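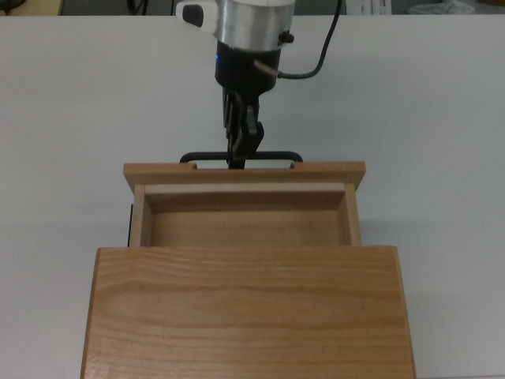
Chapter 12
Drawers and Small Cabinets

Before you begin

You should have finished the chapter on boxes and have your practice box on hand. A drawer is a box with no lid and a front that gets handled every day, so most of what you learned there carries over. You will also need a ruler, a sharp pencil, a square, and the cut list on page 106.

Words to know

Carcass: the outer body of a cabinet, without its drawers or doors.
Drawer front: the board you see when the drawer is closed.
Drawer box: the sides, back, and bottom that hold the contents.
Overhang: the part of a board that sticks out past the board below or behind it.
Pull: any handle, knob, slot, or notch used to open a drawer.
Reveal: the gap you can see between a drawer front and the parts next to it.
Runner: a strip that a drawer slides on.

12.1 What a drawer has to do

A drawer has to hold things, slide out when it is pulled, and slide back until it stops in the same place every time. It has to do this when it is full as well as when it is empty. It also has to keep doing it through a damp summer and a dry winter, while the wood around it swells and shrinks.

Pull out any drawer in your home and look at it from above. In many small cabinets the front is a separate board, wider than the box behind it. The drawer at the start of this chapter is made that way. Its front runs past the box on both the left and the right. A front like this hides the spaces at the sides, where runners are often placed, and it gives the maker some freedom. The box can be a little out of square and the front can still be set straight.

Now look at the inside. The sides and the back do not have to match the front in color. Makers often save their best boards for the front and use plainer stock for the rest. Two pieces from the same pile can also look different once they are cut and sanded, so lay out all your parts together before you decide which goes where.

12.2 Two drawers, one cabinet

The project for this unit is a small tabletop cabinet with two drawers, one above the other. The upper drawer is shallow and suits pens, scissors, and tape. The lower one is deeper and can take a ball of string or a box of chalk. Putting the deeper drawer at the bottom keeps the heavier load low.

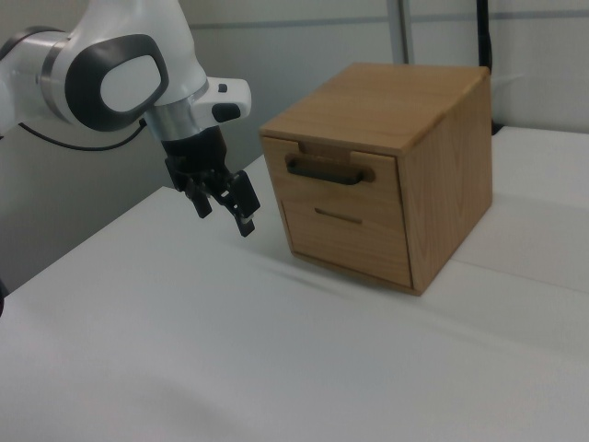

T. Habte

The two drawers do not need the same kind of pull. On the two-drawer cabinet shown with this section, the upper drawer has a dark bar handle and the lower one has a narrow slot for the fingers. Each choice has its good points. A bar is easy to find and easy to grip. A slot has no screws to work loose, and nothing sticks out to catch a sleeve. A slot does let dust in, and it takes away some wood from the face, so it should not be cut close to an edge.

If you choose a bar, mark the center of the drawer front before you mark the screw holes. Measure from both ends. When the two center marks do not agree, measure again. A handle that is off center by the width of a pencil line will look fine to most people. One that is tilted will not.

Check the direction of the grain as well. Side panels usually look best with the grain running the long way. Sand with the grain, never across it, and wipe off the dust before you look at the color.

12.3 Planning the gaps

Beginners tend to make drawers too tight. The drawer goes in on the day it is glued and sticks a month later. In the Skornville shop we let new boards sit indoors for 15 days before cutting, and we test each drawer again after 40 days.

The gap at each side should be even from front to back. A drawer that is wider at the back than at the front will jam as it closes. Measure the opening in the carcass at the front and at the back, write down both numbers, and build to the smaller one.

Try this

1. Choose a drawer at home or in the shop and take everything out of it.
2. Pull it halfway and move the front gently from side to side. Note how far it moves.
3. Measure the front, then measure the box behind it. Write down the overhang on each side.
4. Sketch the drawer from above and label the parts from the word list.
5. Keep the sketch. You will use it in 12.4 when you draw your own cabinet to scale.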